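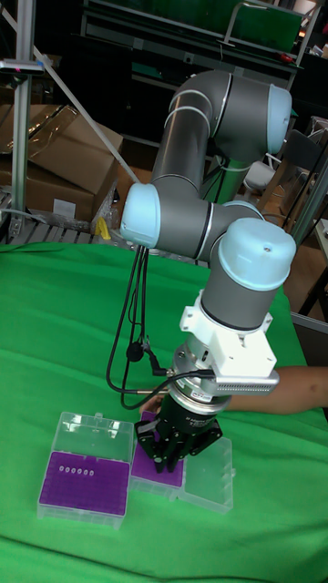

Capítulo 4
Pontas, racks e caixas: a organização da bancada

Objetivos do capítulo: reconhecer as partes de uma caixa de pontas. Saber carregar um rack. Calcular o consumo antes de começar, e não a meio do ensaio.

4.1 Antes da pipeta, a ponta

Quase todos os manuais começam pela micropipeta. Aqui começamos pela ponta. Peça barata, descartável, e responsável por boa parte dos erros de volume nas primeiras aulas. Ponta mal encaixada: entra ar. Ponta tocada com os dedos: fora. Ponta do tamanho errado: nem vale a pena tentar.

A caixa típica tem três partes. A base, que dá altura para as pontas ficarem penduradas sem tocar no fundo. O rack, a placa com furos. A tampa, com dobradiça ou solta, conforme o modelo. Muitos fabricantes usam a cor do rack para indicar a gama de volumes, mas atenção, o código não é universal. Ler sempre o rótulo. No curso usamos dois tamanhos, até 300 µL e até 1000 µL, e as caixas não se misturam na mesma prateleira.

4.2 Duas caixas lado a lado

Para transferir pontas de uma caixa para outra (completar um rack meio gasto, por exemplo), pôr as duas lado a lado, bem encostadas, com as filas alinhadas. Superfície plana, espaço livre para o antebraço. As tampas abrem-se antes de pegar na primeira ponta.
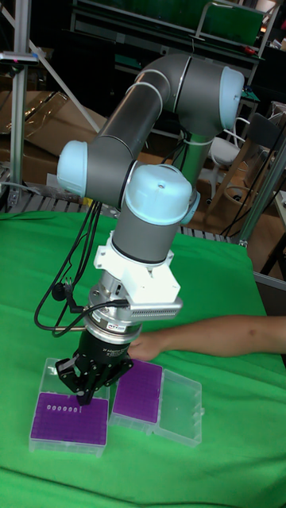 Preencher por filas completas, a partir de uma das bordas, sempre a mesma. Uma fila começada acaba-se antes de passar à seguinte. Parece mania, mas quem vier depois percebe logo onde parar e quantas restam. Filas com buracos no meio levam a contagens erradas e, nas multicanal, a canais sem ponta.

Encaixe vertical, sem forçar. Se a ponta prende a meio do furo, retirar e rodar um pouco. Se continuar presa, verificar se o rack está bem assente na base, é quase sempre isso. Tampa fechada assim que se acaba o trabalho.

Nota de margem: na oficina de Pamesbridge, em abril, os alunos do módulo Starnelum gastaram 823 pontas numa tarde. O protocolo pedia bem menos. A diferença foi quase toda pontas caidas e racks despejados por engano.

4.3 Quantas pontas?

Uma ponta por transferência, salvo indicação em contrário. Para 24 amostras com um só reagente, distribuido com troca a cada tubo, são 24 pontas. Com dois reagentes, 48. Juntar uma margem para as perdas, e anotar no caderno o que sobrou.

Termos a reter: rack, base, ponta com filtro, fila completa, margem.

Exercício 4.1. Calcular o consumo de pontas do protocolo Hendine (anexo Nel) e indicar quantas caixas devem estar na bancada no início.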